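Tuesday, late
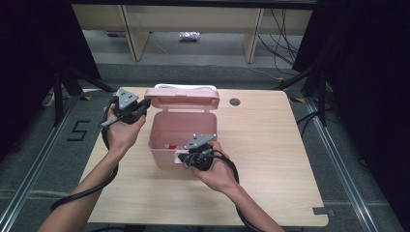

I have now been a member of the Grulora decluttering program for four weeks and I own more things than when I started. The welcome kit alone came with a binder, a pack of labels and a timer shaped like an egg. Lesson one says that before you part with anything you need a "holding vessel" in a color that makes you feel decisive, and the program will of course sell you one. I used a pink plastic box with a hinged lid and a white handle, and I can report that pink does not make me feel decisive. It makes me feel like I should be storing crayons. Lesson one took 13 minutes to watch and could have been one sentence: put stuff in a box.

Still, I said I would give it until the end of February, so tonight I did lesson five, Paper. The woman in the video has a very calm voice and a kitchen with no mail in it. She wants me to pick up each piece of paper and ask whether it is "still speaking." My water bill was speaking. The warranty for the Petkov kettle was speaking too, mainly about how it doesn't cover the lid, the cord or the switch, and I wonder what's left. I kept both. I kept a flyer for a roofing company as well, because the roof over the porch is soft in one corner and I would rather have a number on the fridge than go looking for one in a storm. According to the worksheet, keeping the flyer is "fear dressed as planning." Fine. The roof is soft either way.

Tuấn came by after dinner to return the ladder and stayed for tea. He did the whole program last year and swears by it. He says he sleeps better. I asked whether that might have something to do with quitting the night shift the same month, and he thought about it for a while and said it could be both. I like Tuấn, and I'm not going to argue with anybody's sleep. But I've been in his garage. Everything that used to be in the house is in there, in bins, with labels on them in the approved format. He couldn't find the ladder's spare foot and he said it was probably under "Seasonal."

My main complaint is the numbers. The course keeps telling me that most people never use most of what they own, and there's never a word about who asked them, or what counts as using. Do I use the good tablecloth? It comes out twice a year. Do I use Dad's level? I don't hang many pictures, but when I do I want that level and no other. I wrote to the help address on the first weekend and asked where the figures came from. The answer thanked me for my curiosity and gave me a discount code for lesson 7.

And then there's the bit about giving things away. Where do they think it goes? I took two bags down to the Hunisside thrift shop last week and the girl at the back door looked at them the way I look at zucchini in August. They had a sign up saying no more mugs. I brought home one of the bags, plus a lamp. The lamp was four dollars and it works, and I'm writing by it now, so I will not be apologizing to the binder.

In fairness — I told myself I'd be fair in here — the sock drawer is better. I can shut it. I also found the spare key to the shed, which I'd have sworn my brother took, and I owe him a phone call on that. Whether I needed a paid course to empty a sock drawer is another question. I could have done it any wet Sunday in the last ten years and didn't, so maybe that's what the money is for. Same as the gym, same as the Clisum tablets I was supposed to take for my knees. You pay, and for a few weeks you feel you'd better.

Lesson six is Sentimental Items. I skipped ahead to look at the worksheet and there's a space to write a goodbye letter to an object. I am not writing a letter to a gravy boat. If the gravy boat goes, it goes in newspaper to my sister, who has wanted it since the funeral and has been very good about not saying so.

Porch light is out again. Bulbs, and ring the roofing people before noon.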